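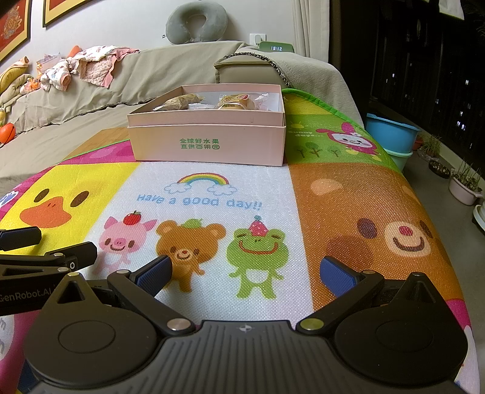
Does gravy need flour? Plenty of great gravy never sees any – cornstarch works, and so does plain old patience with a pan of drippings.

I'm firmly on the patience side, and I've lost friends over it (well, dinner invitations). Flour gravy is fine! I grew up on it! But it tastes like flour first and turkey second, and I don't roast a bird for hours to eat paste. My aunt in Gellholm whisks in 2 heaping spoonfuls before she's even tasted the stuff, and there's no stopping her.

Boil the drippings down with stock and a splash of cider until they coat a spoon. Mine took 42 minutes last January and I'd have waited longer. Yes, it's thinner. It runs into the potatoes, where gravy belongs.

And please, skip the jar. I paid for a fancy one from Lekota once, and it tasted like warm salt.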